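Screen & Stage Talk > Daytime Drama > Will they ever bring back the hospital years of Closach?

marigoldporch
I have been rewatching Closach from the start with my mother (she's the one who got me hooked in the first place, back when we only had the one TV and supper had to wait) and we just finished the hospital storyline. It holds up so well! Now I read that Londik is planning a reunion special and I am a bundle of nerves. Does anybody know if it will be the hospital cast or the later bunch from the vineyard years?

teacup_tess
Welcome, marigold! The way I read the announcement, it's 3 episodes, and they only named the De Luca family. That would be the vineyard crowd, I'm sorry to say. I wouldn't give up hope though, because they kept the wedding guest list quiet last time too and we got two of the nurses back for it.

oldvondardfan
I'm going to be the grump and say I hope they leave the hospital alone. Vondard did the same thing with their big show, and it took the shine off for me. Everybody stood around in a living room being sentimental, and the one plot we'd all been waiting on was settled in 2 lines of dialogue. I'd sooner keep my old episodes.

marigoldporch
Oh, I do see that, but my mother would be over the moon just to have them all in one room again, sentimental or not. She cried at the opening music last night, bless her.

snackaisle36
Popping in between errands. I'm with marigold on this one, give me the living room and the hugging. 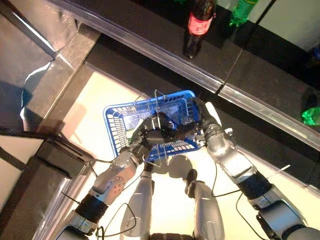
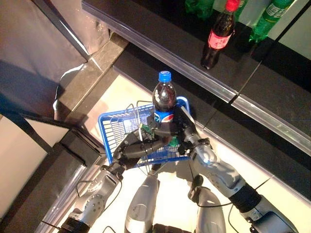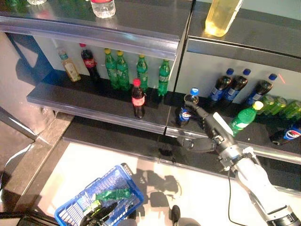 Cola and Sprite in that last one. Anyway, what I really want settled is whether the younger De Luca sister ever knew about the letters. They spent an entire winter on those letters and then she was off to Europe and it never came up again.

teacup_tess
She knew! There's a look she gives her father at the train station, and I will defend that look until I'm blue in the face.

oldvondardfan
A look isn't a confession, Tess. She looked at everybody that way. I watched that station episode again in July and she gave the porter the very same one.

teacup_tess
Ha, well, maybe the porter knew too. There are easily 50 pages on this in the old thread if you want to go back and fight me there, marigold can be the referee.

marigoldporch
Mother says she knew, and Mother is not to be argued with before her coffee. We start the vineyard years tonight after supper, so please, no spoilers about the fire!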